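**New reading lamps on the way for Mellau library's night room**

March 15, 2020

Good news for everyone who likes to read late: the night room at the Mellau town library is getting new lamps, and they should be in place by the end of April!

The night room is the long one on the second floor, the one with the creaky door and the good armchairs. It stays open after the rest of the building has closed, and on a winter evening it can be hard to find a seat. The chairs are great, the radiators work, and the view over the roofs is lovely. The lighting, though, has been a sore point for years. Half the desk lamps flicker, a few have been taped at the neck, and the ceiling lights make the pages look gray.

That changes this spring. The library has ordered 20 desk lamps and 2 floor lamps from Eyvindsson, the small workshop on the canal that also made the benches at the bus station. Each desk lamp has a bendable neck, a dimmer you turn with your thumb and a warm bulb that can be swapped without tools. The floor lamps will go next to the armchairs by the window - finally, a decent place to read a thick novel after dark.
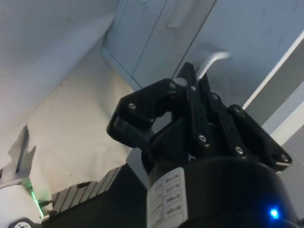 Readers were asked in the winter what they wanted from a lamp, and they had plenty to say. Most asked for a softer light and a switch that can be found without looking. Several people who study late brought up the little pilot lights on modern gadgets, and it's a fair point. A single bright blue LED on a black housing stands out strongly, and it's the last thing you want at the edge of your eye when you're trying to get through a chapter. Eyvindsson listened, and the new lamps will have no pilot light at all. The switch is a wide brass bar with a ridge down the middle, so your fingers can find it in the dark.

The shades come from Prisa, the glass studio behind the post office, and they're a real treat. They are a deep green on the outside and milky white on the inside, and each one is blown by hand, so no pair will match exactly. A sample has been standing on the front desk since last week, and people keep stopping to turn it on and off. Go and try it if you're in the building!

The old lamps won't be thrown out. The ones that still work are going to the Nernel repair evenings, where anyone can take one home after learning how to rewire it. The first of those evenings is planned for April and there's room for 30 people. Bring a screwdriver if you have one, and an old shirt, because some of those lamps are very dusty.

The night room will close for 2 evenings while the wiring under the desks is checked, and the dates will be posted on the door. Late loans can still be returned through the slot on the street side. The armchairs are staying exactly where they are.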